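Last updated: November

Setting Out and Packing a Small Workbench
Handout 2, to be read before the practical at Tramthorpe

Welcome back, and thank you to everyone who stayed behind to put the stools up last time. In the first handout we talked about choosing a bench and getting the light right, and I promised that the second would be about what goes on top of it. I'm afraid it is a subject I can go on about, so do make yourself a cup of tea before you start.

Most of us were never taught how to lay out a bench. We learn to solder, or to mend a radio, or to pack a parcel, and the surface underneath gets arranged by accident. Things land where there is a gap, and by four in the afternoon you are working in a space the size of a saucer. Chiharu Furukawa, who taught me at the old Ponden workshop, used to clear a student's bench with one sweep of her arm and ask them to put back only what they needed for the next job. It was terrifying, but I have never forgotten it!

Marking out

My favourite method is still painter's tape. It costs very little, it peels up without much fuss if you don't leave it for months, and you can change your mind as often as you like. Wipe the surface first and let it dry. Begin with one long strip running the full width of the bench, a comfortable forearm's length from the front edge, and then run your uprights from it to make bays. Tear the tape by hand if you prefer - a ragged end does no harm, though you may want to press it down with a thumbnail so that it doesn't catch your sleeve.

Please don't spend half the morning with a set square. I have seen beautiful grids that were never used, and rather wonky ones that kept a repair bench in order for years. For a bench 1000 mm wide I would start with fairly generous bays and divide them later, when you know what keeps wandering.

Give each bay one job. Incoming work goes on the left if you are right-handed, finished work on the right, and the middle is kept for whatever you are doing at this moment. Zakharchenko's notes (there are copies in the green folder) suggest a separate bay for things you are waiting on, such as a part or a phone call, and I have come round to that idea after resisting it for far too long.

Bins and padding

Small plastic bins are a great help, but only if they stay put. Stand each one against a tape line so you can see when it has drifted. Foam is worth saving from deliveries, and a decent block will stop delicate items from sliding about when the bin is carried. Bare circuit boards should be picked up by their edges, kept away from the pins, and never stacked one on another without something suitable between them.

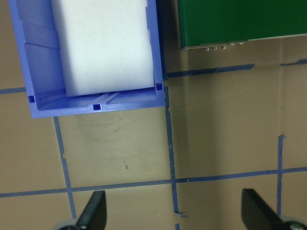
When you come to label your bays, use pencil on the tape for the first week and pen after that. You will almost certainly swap two of them over. The Grinomari labels in the cupboard are very nice but they leave a residue, so do keep those for drawers.

For the practical, we shall have 16 benches and will work in pairs. Please bring a soft cloth, a pencil, and a small tray of bits from home that you would like to organise, the more muddled the better. I will bring tape. We'll set out the bays before the break, work at them for an hour or so afterwards, and then go round and see which lines people have kept to and which they have quietly ignored - always the most interesting part, I find.

If you have time beforehand, sketch your own bench as it is today, before you tidy it.

Contact the course office | © Tramthorpe Evening Workshops | Back to top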